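Sports Equipment Laboratory — Notebook, Section 4
Last updated: December
Reading time: 3 min

Subject: Winter storage of shuttlecocks and its effect on flight

Entry opened at 9:20 a.m. The heating in the Stoleck building has been running continuously and the air in the storeroom is very dry. Several clubs supplied through the Lodhi program have written to report feathers splitting early in play. The purpose of this entry is to record what is known so far and to set the procedure for the coming trials.

Background

A feather shuttlecock loses moisture quickly in heated rooms. The shafts become brittle and the vanes separate at the edges. A small gain in moisture makes the shafts more flexible but adds weight, and a heavier shuttlecock travels farther. Any treatment that extends service life may therefore alter the speed rating, and both properties must be measured on the same samples.

Synthetic skirts respond much less to humidity and somewhat more to temperature. They soften in a warm hall and open wider under a hard stroke. Results for the two types are to be kept on separate sheets. Last winter they were entered together, and the averages from that period should not be quoted.

Materials on hand

Two batches of feather shuttlecocks from Bonia, stored upright in sealed tubes. One batch of synthetic shuttlecocks from Zernamell, opened in the fall and reclosed with tape. The Zernamell lids fit poorly and one tube has a crack along the seam. This tube is to be set aside and marked.

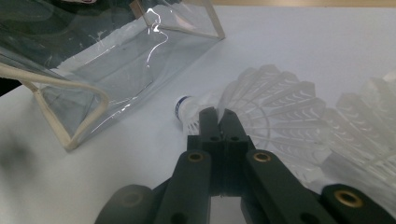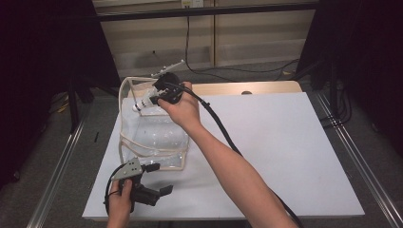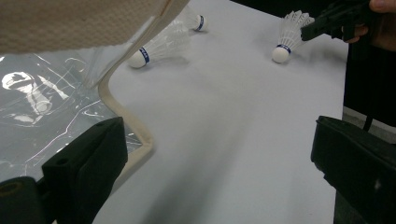

First and last: shuttlecocks on the white tabletop. Middle: the clear plastic box, open at the top.

Procedure

1. Weigh each sample before conditioning and write the value on the sheet, not on the tube.
2. Place a damp sponge in the cap end of the tube, separated from the feathers by a mesh disk. Direct contact stains the vanes.
3. Condition for five hours at room temperature. Tubes remain upright throughout.
4. Weigh again, then carry out the flight test from the back boundary line with a full underhand stroke. Three strokes per sample, same player for the whole batch.
5. Record the landing point of every stroke, including mishits. Mishits are marked M and left out of the average.

Observations to date

The preliminary Bonia samples gained weight in the first hour and very little after that. Flight distance increased slightly. Almost half of the untreated samples showed at least one split vane after play — a higher share than expected for new stock. The storeroom hygrometer reads lower than the one in the hall, and neither has been checked against the reference unit.

Open items

Hygrometer check before the next batch.
Replacement lids to be requested from Zernamell.
The door between the hall and the corridor must stay closed during flight tests. The draft was noticeable at the far end of the court.
Shorter conditioning time to be tried on the second Bonia batch.

Entry closed at 4:45 p.m.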